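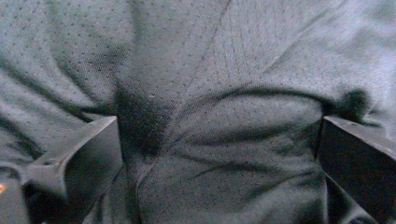
Known fault: seam catch on mesh garments

Applies to: Okeo hand-held gripper, mesh subset of the Davlow folding data
Status: open, workaround in place
Maintainer: Zdeňka Lukáč
Reported by: Ubaldo Ferri

Summary

On perforated athletic fabric, the gripper can close on a stitched seam along with the cloth on either side of it. The gathered cloth then does not always let go when the fingers open. The log records a clean release because the release flag is set from finger width alone. Six episodes in the April batch carry a release flag that is wrong for this reason.

The gray mesh used in the subset has small holes in a tight grid and creases easily when it is pushed from two sides. When a deep fold forms between the fingers, the wrist camera has very little to go on, and a seam next to the fold is easy to miss in playback. It shows up as a thin line slightly darker than the rest of the cloth.

What happened

Ubaldo was recording pinch-and-lift passes on the mesh garments in the afternoon. On three passes the fingers opened to full width and the cloth stayed on the left finger. He pulled back to start the next pass and dragged the garment off the fixture. On the third of these the trigger linkage jammed half closed and he had to power the tool down to free it. He was not hurt. The garment had a pulled thread along the seam and was taken out of use.

Svetozár Jelínek went through the rest of the batch that evening and found three more episodes with the same pattern and no jam.

Cause

Two things add up. The inner edge of the left finger had a burr near the tip, which hooks thread. The Ivus control script also treats any opening past the set width as a release and does not check motor current. With a seam caught, the current stays high for a moment after opening. That signal is in the raw logs and was never used.

We first suspected the Liang finger pads. Swapping them made no difference.

Files affected

mesh/april/pinch_lift: the six episodes are listed in bad_release.txt
mesh/april/meta.csv: column release_ok is unreliable for the same episodes
All other folders: no change

The video and pose streams in the listed episodes are fine and can be used. Do not train a release or grasp-success model on them without fixing the labels first.

Workaround

1. Run a fingertip along both fingers with the tool powered off before each session. If anything catches, file it down or swap the finger.
2. Keep the pinch point clear of seams on mesh garments. Hems are fine so far.
3. After opening, hold still for 2 seconds before moving away, and look at the cloth.
4. If the cloth comes along, stop. Cut power before freeing it by hand - the trigger can close again with the motor live.

Still to do

Current check in the Ivus script (Svetozár)
Corrected release_ok column (Zdeňka)
Decide whether seam grasps get their own label or stay under "other"

Questions about the labels go to Zdeňka. Hardware questions go to Mared Craddock, who has the removed finger.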